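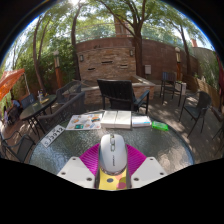 Girnstead Garden Club - minutes from Sunday, December 15, 2019

Hi everyone, Jeanie Aitken here with the notes, typed up the same evening while I can still read my own writing! Present were me, Declan Cronin, Kumudini Marikar and Rezaul Thambiah. Moushumi Abeysekara sent her apologies (sore throat) along with a tin of shortbread, so she was very much forgiven.

Last minutes. Read and agreed, except that I'd put the seed swap under the wrong month. Fixed now.

Money. Declan says we have $147 in the account after paying for the hall. He'd like to keep most of it for spring compost and I think we all felt the same, though Kumudini did make a good case for new hand forks. We said yes to two forks and left it at that.

The Dundgate beds. We talked about these for ages! Rezaul walked over on his way here and says the lavender has gone woody and the bed closest to the road is mostly couch grass again. He wants to dig it over completely and start fresh. I was a bit sad about the lavender - I planted some of it - but he's right that it hardly flowered last summer. Declan will ask the town if we can leave the green waste by the gate for pickup. Kumudini has four rosemary plants in pots that she's happy to give us.

June garden visit. Kumudini has been writing back and forth with the Herath nursery and they'd be glad to have us, with tea after. We still need to pick a day. Declan can't do the first weekend, and I'd rather avoid the school fair. Moushumi offered by text to drive if people share gas.

Newsletter. Rezaul is still waiting on my piece about leaf mold. Sorry, Rezaul! You'll have it after the holidays.

Anything else. Kumudini asked if anyone had tried the Flelomari tomato seeds from the swap. Declan had, and says the plants got tall and floppy but the fruit was lovely in a salad. He saved some seed and will bring envelopes next time.

To do: Declan - town and green waste. Kumudini - dates from Herath. Rezaul - buy the forks. Me - leaf mold, and giving Moushumi her tin back.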